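Packing Working Group
Minutes of the meeting held on Mar 21, 2024, Sallia site, ground floor meeting room

Chair: Trevor McIntyre
Present: packing, purchasing, returns, site services
Apologies: Stellach account desk

1. Minutes of the previous meeting

Accepted with one correction. Under item 4, "inner sleeve" should read "inner panel". The error had been carried into the purchasing request and has been put right there as well.

2. Matters arising

The tape dispensers on the second line have been replaced. The old ones are in the store and will be kept for parts.

The wall chart showing box sizes is still out of date. Site services will print the new one when the Cistum range has been settled (see item 4).

3. Bottles packed on their side

Returns reported on bottles sent out in the large low-walled box. In the last full period 69 returns were logged against this box, most of them for scuffed labels or dented shoulders. Leaks were logged separately and are not part of that figure.

The chair asked whether the damage came from the carrier or from the way the bottle sits. Returns thought the second. When the bottle lies flat on the bottom panels it can roll the full width of the box. When it lies in the gap between the panels it is held on both sides, but it can still slide along its length unless something is placed at the ends.

The group looked at the gap position in some detail. Packing noted that the two panels must lie flat before the bottle goes in. If one panel rides up, the gap narrows and the bottle sits proud of it. Film was also discussed. Loose film along the edge of the panel tends to spring back and is easily trapped under the bottle, which makes the bottle sit unevenly.
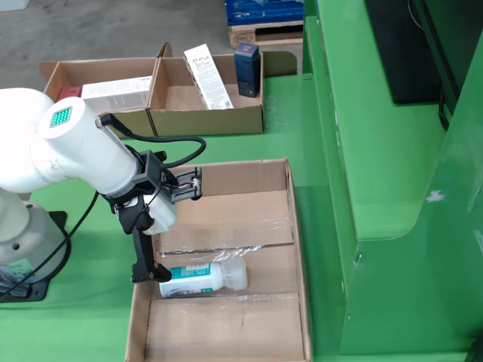 Figure 1. Large box, bottle on its side in the gap between the bottom panels, clear film along the edge of the far panel.

Purchasing asked whether the film could be dropped altogether. Packing would prefer to keep it, but folded over and tucked down before the bottle is placed. A paper wrap was suggested as another option. It would stay where it is put, although it takes more room in the store and costs more per box.

There was some disagreement about which way the label should face. Returns want it facing up so that the goods can be checked without lifting the bottle out. Packing pointed out that a label facing up is also the first thing a knife reaches when the customer opens the box. No decision was taken. The matter will be looked at again after the trial.

Agreed: a trial of 600 boxes, all with the bottle in the gap and the film folded under. End pads to be fitted in half of them. Boxes to be marked on the outside so that returns can tell the two halves apart.

Action: packing to write the work instruction — one page, with the order of steps as panels, film, bottle, end pads.
Action: returns to add a line to the damage form for bottle position on arrival.

4. Box sizes, Cistum range

The supplier has offered to cut the range from the present list to 3 sizes. The large box would stay. Its walls would be made slightly higher, which would help with stacking but would slow down hand packing at the far side. Packing asked for samples before anything is signed.

The chair noted that the current walls are low enough for the contents to be reached easily and that this should not be given up without a test. Purchasing will ask for flat samples as well as made-up ones, as the last set arrived glued and could not be measured properly along the folds.

Action: purchasing to obtain samples of the large box with both wall heights.

5. Bench surfaces

Site services asked for views on the green work surface. It is easy to wipe and brown card shows up well against it. Clear film is harder to see, and offcuts have been found on the floor at the end of the shift. A small bin fixed to the bench leg was proposed and accepted for 2 benches to begin with.

Cable runs across benches were raised by site services as a general point. Cables should be kept clear of the place where boxes are opened out.

6. Rey stock

Remaining stock of the Rey insert is to be used up before the new pads are ordered. Purchasing estimates that it will be gone by June. Inserts with crushed corners may be used as end pads in the trial, provided they are cut square.

7. Any other business

Stellach have asked for a copy of the damage figures. Agreed that they may have the totals, but not the breakdown by carrier.

The request for a second label printer was held over.

8. Next meeting

To be called by the chair when the trial boxes have been sent out. Samples from item 4 to be brought to the meeting if they have arrived.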